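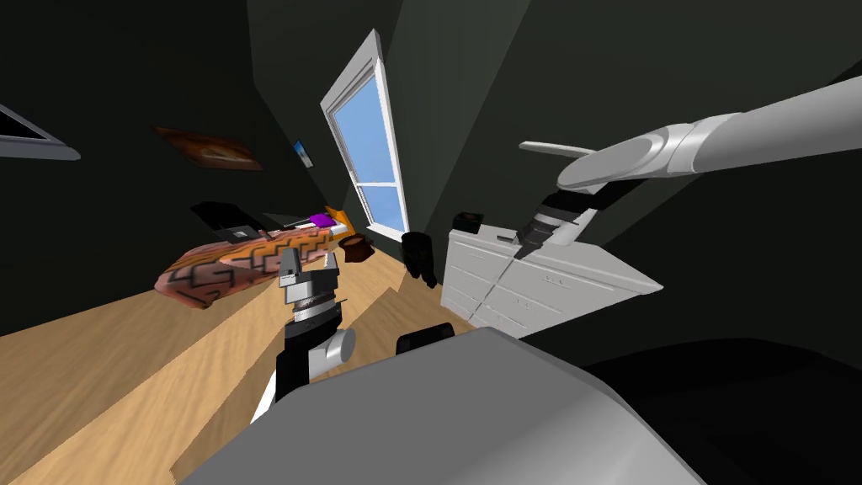 30 May 2018

Demo collection in the bedroom world, second long sitting with the new hand controllers. Writing this up while my wrists still remember it.

Started by reloading the Gomon build from last week, the one with the corrected gravity compensation on both arms. It loads slower than the old one but the arms sit still when you let go of the clutch, and after a month of chasing them around as they sagged I could have hugged somebody. Control loop ran without a hiccup all morning. I had the operator view up on the left monitor and the wrist view on the right, same as always.

The task for this batch is the small black box on the white dresser: bring the right gripper over it, come down, close, lift, hold, put it back. Left arm stays parked out over the floor on the bed side. I know Prindar's task sheet says the left arm should be "in home pose," but home pose puts the elbow through the bed blanket in this room (the zigzag one), and then the contact solver gets excited and everything jitters. So I've been parking by hand and saving the joint values with each demo. Somebody please change the sheet, or tell me why I'm wrong!

I recorded 54 demos and kept 37. Most of the ones I threw out were my own fault. Ten or so minutes in I always get greedy and come down too fast, the fingers clip the edge of the dresser, and the box goes skating off toward the wall. A few were dropped frames from the headset link. Those I can't fix by being patient, though moving the receiver up onto the shelf did seem to help.

One thing I want to write down properly before I forget. The clutch. When you release it, move your hand back to somewhere comfortable and press it again, the Clirka mapping keeps position but takes the new hand orientation as absolute. So if your wrist has rolled even a little in between, the gripper snaps round to match. I had this happen on the way to the dresser and the whole hand swung up toward the window, fingers wide open, with me waving at the sky like I was hailing a cab. 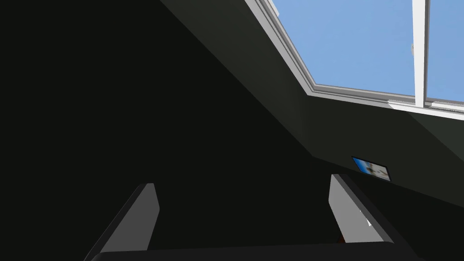
I stopped the recorder and went through the mapping code over lunch. The position offset is stored on clutch press and the rotation offset is not, plain as day. I've added it on my branch and it feels so much better – you can let go, shake out your hand, have a sip of coffee, and carry on from where you were. I left the old behavior behind a flag in case the Tapsell folks are relying on it for their rig.

Also changed the saved image size for the wrist view to 384 on the long side. The bigger ones filled the scratch disk twice in May and I couldn't see any difference when I trained on them. If anyone can, shout and I'll put it back, the raw state logs are all there and we can re-render.

Still to do:
Replay the 37 kept demos open loop and see how many still pick up the box.
Record 10 more with the box turned sideways, new clutch only.
Ask about a foot pedal for start and stop. Reaching for the keyboard with a controller strapped on is how I ended up with two demos of me putting the arm down to type.
Label the old-clutch and new-clutch demos separately. I've done the first page of the log and then got called away, so please don't merge the folder yet.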